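发布单位：Honurlow足球俱乐部竞技部
岗位名称：比赛与训练数据分析员
招聘人数：2人
工作地点：Jakia训练基地，比赛日随队
截止日期：1月25日，以系统收件时间为准
汇报对象：分析组组长 Elin Samuel

# 比赛与训练数据分析员招聘说明

## 岗位背景

Honurlow足球俱乐部一线队与青年队目前共用一套分析流程。视频标注、事件数据和跑动负荷数据分别由不同人员维护，命名规则和时间基准没有统一，赛后报告中同一次进攻在几份文件里的起止时间经常对不上。去年10月起，俱乐部开始把这几部分合并到内部平台Pedel。一线队的事件数据已完成迁移，青年队的历史录像和负荷记录仍在处理中。

本次招聘的岗位属于分析组，不属于教练组。一人以一线队比赛分析为主，另一人以青年队训练数据为主，两个岗位职级相同，需要能够相互替班。具体分工在录用后由分析组组长与主管教练商定，申请时可以注明倾向，不注明者视为服从安排。

## 主要职责

### 比赛分析

- 赛前整理对手近期比赛录像，按照组内模板完成阵型、定位球、由守转攻和由攻转守的片段切分。
- 编写对手报告初稿，交分析组组长审核后提供给教练组。报告正文使用固定结构，不得自行增加评分项。
- 比赛日在分析席完成实时标注，通过有线网络将片段传至更衣室终端。无线网络只作备用。
- 中场休息前向助理教练提交片段清单。清单内的每个片段必须附有比赛时间、事件代码和一句文字说明。
- 终场后完成数据核对，处理实时标注中的漏标、错标和重复标注，再将文件状态由“临时”改为“已核”。
- 维护定位球数据库，包括主罚人、落点区域、跑位路线、第一触球人和二次进攻结果。
- 为守门员教练单独输出射门和传中片段。分区标准与外场球员报告不同，使用守门员组自己的编码表。

### 训练数据

- 训练前检查Paiva穿戴设备的电量、固件版本和编号绑定情况，并在设备登记表上签字。
- 训练中按照训练单元切分时间段。热身、传控练习、对抗、分组比赛和补充体能必须分段记录，不接受整节课只有一条记录的文件。
- 训练后导出总距离、高强度跑动距离、冲刺次数、加减速次数和主观用力评分，与队医组提供的可训练状态表合并。
- 对缺失数据作标记。设备脱落、信号丢失和球员提前退出使用不同的缺失代码，不得以均值或上一节课的数值填补。
- 每周向体能教练提供负荷汇总。汇总表只列出事实数据和与个人基线的差值，是否减量由体能教练和队医决定。
- 协助拍摄训练录像，包括升降杆摄像机的架设、回收和存储卡交接。

### 平台与文件维护

- 将旧录像按照新的命名规则归档。规则为赛季、队伍级别、赛事代码、对手代码、机位代码依次排列，字段之间以下划线连接，不使用空格和中文标点。
- 维护事件代码表。新增代码须先提出变更申请，写明定义、触发条件、排除条件和与现有代码的关系。
- 编写和修订操作文档。文档应使未参与开发的同事能够独立完成操作。
- 对自动识别生成的球员轨迹作抽样复核，记录身份交换、轨迹断裂和球位置错误等问题。

## 现行流程说明

申请人在提交材料前应了解组内现行做法，面试中的技术问题将围绕以下内容展开。

**时间基准。** 所有文件以主裁判开球哨音为零点，上下半场分别计时。广播信号存在延迟，标注时以俱乐部自有广角机位为准，广播画面只用于辨认球员和查看犯规细节。负荷数据使用设备时间，导入时根据开球标记做一次对齐；中场休息后需要再次核对，避免设备时钟漂移影响下半场。若遇比赛中断，时钟继续运行，中断区间另行标出。

**控球段定义。** 一个控球段从本方球员获得可控制的球开始，到对方获得控制、死球或比赛中断结束。对方仅触碰到球而未形成控制的，控球段不中断。争议情形由标注人写明理由，由复核人决定。界外球恢复比赛后是否并入前一控球段，按照代码表的附注处理。附注目前存在新旧两个版本，旧文件保持旧口径，不做回溯修改。

**压迫事件。** 压迫的起点以第一名防守球员主动加速接近持球人为准，终点为夺回球权、持球人摆脱或防守方整体回撤。单人追抢和整体压迫使用不同代码。标注人不应根据结果倒推意图：没有夺回球权的压迫仍要记录，偶然断球不记为压迫。

**转换阶段。** 转换阶段的时长没有固定上限，以防守方恢复基本队形为结束条件。“基本队形”的判定依赖各队当场的阵型，标注前须先确认该场的防守参考图。这一项是复核中分歧最多的字段，面试时会给出片段请申请人说明判定过程。

**定位球。** 角球和前场任意球从主罚人触球开始标注，到球出界、被守门员控制或第一、第二落点争夺结束为止。跑位挡拆须标出挡拆人和受益人。防守端分别记录人盯人、区域和混合三类，短角球另设字段。同一跑位在不同场次由不同球员执行时，路线编号保持不变，球员字段单独更新。

**复核。** 每份正式文件由标注人以外的人复核。复核人查看全部射门、失球前控球段和定位球，其余事件按照抽样表检查。分歧记录保留在变更日志中，不覆盖原始标注。复核人如果对代码定义本身有疑问，应另开变更申请，复核文件内只按照现行定义处理。

**备份。** 原始录像写入本地阵列后，再同步到异地存储。完成校验和比对前，存储卡不得格式化。比赛日由当班分析员在交接单上填写校验结果。

**导出格式。** 供教练组观看的片段使用统一分辨率和编码，文件名以播放顺序开头。供内部分析的表格采用纯文本分隔格式，首行为字段名，编码统一，日期与比赛时间分列存放。带有公式的电子表格不能作为正式文件入库。 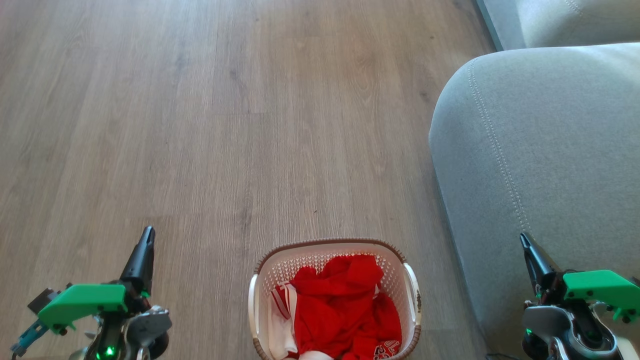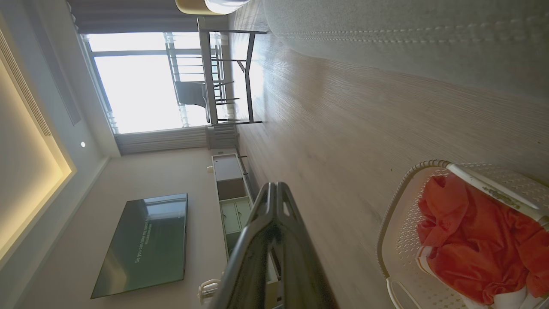 白色洗衣篮，内有红色系衣物。

## 任职条件

### 必备条件

- 体育科学、统计学、计算机、运动训练或相近专业的学历；没有相应学历者，可以以同类岗位的工作经历代替，须提供可核实的证明。
- 熟悉十一人制足球规则和常用战术术语，能够根据广角录像独立判断阵型变化。
- 能够使用至少一种专业视频标注软件，并理解代码窗口、标签、前后置时间等基本概念。
- 能够使用Python或R完成表格合并、缺失检查和基本作图。代码应可由他人重新运行。
- 掌握关系型数据库的基本查询，能够解释主键、外键和重复记录的处理方法。
- 能够以书面中文撰写结构清楚的技术报告。俱乐部内部会议同时使用中文和英文，申请人应能听懂英文会议并作简短回答。
- 接受晚间、周末和客场工作。比赛安排变更时，排班随之调整。
- 通过从事未成年人相关工作所需的背景审查。该项未完成前不得进入青年队区域。

### 优先条件

- 有足球俱乐部、体校或其他集体球类队伍的分析经历。
- 有卫星定位或惯性测量设备的数据处理经历，能够说明采样率、滤波方法和速度阈值对冲刺统计的影响。
- 有期望进球或传球价值模型的使用经历。使用现成模型即可，申请人应能说明模型输入、适用范围和校准情况。
- 有教练员证书或裁判员证书。
- 有轨迹数据质量检查经历。

缺少优先条件不影响申请资格。职业球员经历不作为加分项单独计算，其中与本岗位有关的内容可以写入工作经历。

## 聘用条件

合同期为2年，试用期6个月。试用期结束前由分析组组长作书面评估，评估内容限于标注一致性、交付时效、文档质量和协作情况，不与球队比赛成绩挂钩。

薪酬按照俱乐部技术岗位薪级表执行，起薪级别根据学历和相关经历确定，面试通知中附有薪级表。比赛日补贴和客场差旅费用单独计算。球队奖金方案不适用于分析组，分析组另有年度绩效安排，标准在录用函中列明。

俱乐部提供工作用笔记本电脑、显示器、所需软件的许可和训练基地用餐。客场随队人员与球队统一乘车和住宿。工作设备不得安装个人标注软件，确有需要时提交信息系统组审批。

工时按照周期综合计算。有比赛的周末不安排固定休息，补休在后续训练周内完成。国际比赛窗口期间，一线队岗位转入数据库维护和对手库更新工作，青年队岗位按照训练计划正常排班。赛季间歇期的休假须错开，分析组在任何工作日都应有人值守。

合同期内不得为其他俱乐部、经纪公司、博彩机构或数据供应商提供有偿或无偿分析服务。学术合作须事先申请。申请人如现有此类合作，应在材料中说明，并写明可以终止的时间。本人及共同居住的家庭成员均须遵守俱乐部关于足球投注的规定。

## 申请材料

请将下列材料合并提交，文件格式为PDF，代码和数据文件除外。

1. 简历。写明使用过的软件、实际承担的工作和工作时间。团队成果应注明个人部分。
2. 申请说明。说明申请理由、倾向岗位以及可以入职的时间，篇幅以一页纸为限。
3. 分析样本。自选一场公开比赛，就一个战术问题写出分析，须包括问题定义、取样范围、判定标准、结果和局限。
4. 代码样本。与足球无关的代码也可以提交，应附运行说明。若代码属于现雇主或合作方，请勿提交，可以改为提交文字说明。
5. 推荐人联系方式。俱乐部只在发出录用意向后联系推荐人，联系前会征得申请人同意。

分析样本不得使用未公开的俱乐部数据、球员医疗信息或来源不明的跟踪数据。截图可以使用，但应注明来源。不要求制作动画，也不要求使用任何指定模板。以往为其他岗位写过的样本可以直接使用，请注明完成的时间和原用途。

使用自动生成工具辅助写作或编程的，应在材料末尾说明使用范围。未作说明而在面试中无法解释自己提交内容的，按照材料不实处理。

## 筛选程序

材料由 Elin Samuel 和数据工程师 Ynyr Gape 分别评阅。两人评阅时看不到对方的意见，完成后再合并结果。评阅依据为必备条件和样本质量，排版不作为评分项。

通过材料评阅者参加2轮面试。

第一轮为线上技术面试，包括标注判定、数据清理和申请人分析样本的答辩。标注判定部分播放广角片段，申请人按照事先发送的简化代码表进行判断。评阅人关注判定依据是否前后一致，与参考答案不同但理由充分的，不作扣分处理。数据清理部分给出一份含有错误的负荷表，申请人口头说明检查顺序，不要求当场编写完整程序。

第二轮在Jakia训练基地进行，由 Seren Lougher 主持，一线队助理教练 Mali Griffiths 参加。内容包括：

- 观看一节训练课并完成分段记录；
- 根据给定录像制作一份供教练观看的短片，并作口头说明；
- 就一份存在时间偏移的文件提出修复方案；
- 与体能教练和队医代表讨论一份负荷汇总，区分可以由分析员回答的问题和应当转交的问题。

往返交通费用凭票据报销。俱乐部提供面试用电脑，也可以自带设备，但不得将面试数据带离现场。面试期间制作的材料仅用于评估，不会用于球队备战。

面试结束后，申请人将收到书面结果。未通过者可以索取评阅意见，意见按照评分表给出，不提供与其他申请人的比较。录用人选放弃时，由后备名单依次递补，后备名单中的申请人会得到通知。

## 常见事项说明

**能否兼职或远程工作。** 不能兼职。非比赛日的数据核对可以申请远程完成，训练课记录、设备管理和比赛日标注必须到场。试用期内原则上不批准远程。

**能否只申请青年队岗位。** 可以注明倾向，但须具备替班能力。入职培训中，两名新同事均会轮换到一线队和青年队。

**是否参与转会评估。** 不参与。球探部门有独立的分析人员和数据库权限。两个部门共用部分事件数据，评估报告互不开放。

**是否需要撰写对外内容。** 不需要。官网、赛事节目册和社交媒体的数据由传媒部向分析组提出书面需求，经组长确认后提供。分析员不得自行发布阵容、训练内容、伤病情况和战术片段。

**是否需要准备个人设备。** 不需要。比赛日使用的采集盒、交换机、对讲设备和备用电源均由俱乐部配置，当班人员负责清点和交接。

**主教练变动是否影响岗位。** 分析组编制和合同不随教练组更换而变化。新教练组可以提出报告格式和优先事项方面的要求，事件定义的修改仍须经过变更申请。历史数据应保持可比，确需更改定义的，旧代码予以保留。

**青年队录像能否用于个人作品集。** 不能。涉及未成年球员的录像、姓名和负荷数据，离职后同样不得保留。一线队内部材料适用相同规定。

**签证与工作许可。** 非本地申请人可以申请。俱乐部对录用人选提供必要文件，办理时间不计入试用期。

## 个人信息处理

申请材料仅供本次招聘使用，访问权限限于评阅人员和人事部门。未录用者的材料在招聘程序结束后删除；同意列入后备名单的，保留至后备名单失效。背景审查文件由人事部门单独保管，分析组只收到是否通过的结果。

申请人可以随时撤回申请并要求删除材料。撤回后再次申请的，视为新申请，不影响评阅结果。

## 提交方式与联系人

申请通过俱乐部官网“职位”栏目提交，岗位选择“比赛与训练数据分析员”。大容量样本请使用系统内的附件通道，不接受网盘链接，也不接受现场递交的存储设备。系统收件后会自动发送回执；未收到回执的，请先检查附件格式，再与人事部门联系。

人事与聘用条件方面的问题，请联系 Myfanwy Vaughan。技术要求和代码表方面的问题，请联系 Elin Samuel。两人的联系方式列于官网同一栏目。教练组成员不接受与本次招聘有关的咨询。

因健康或残障原因需要调整面试形式的，请在申请表相应栏目注明，由人事部门统一安排，该信息不提供给评阅人。

Honurlow足球俱乐部竞技部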